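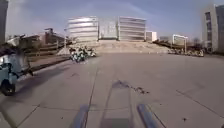

Weeds keep coming back in slab joints

Gwenllian Morgan
I look after a paved yard behind a shop. I pull the weeds in the joints and they return in two weeks. Vinegar did nothing. What lasts?

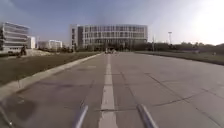 Eetu Kettunen
Vinegar only burns the tops. Scrape the joint 2 inches deep with a hook knife, flush it, and let it dry for a day. Then fill it.
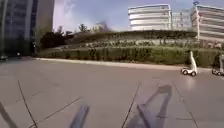 Light grey slabs with dark joint lines.

For narrow joints I use Bendach filler. Leave it 30 minutes before you wipe the edges. Wide ones need backer rod first,

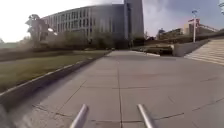 and the rod should sit a little below the surface so the filler has room. Don't start if rain is due.

Tekov
Boiling water. Did mine Saturday, took 15 minutes. No idea if it lasts.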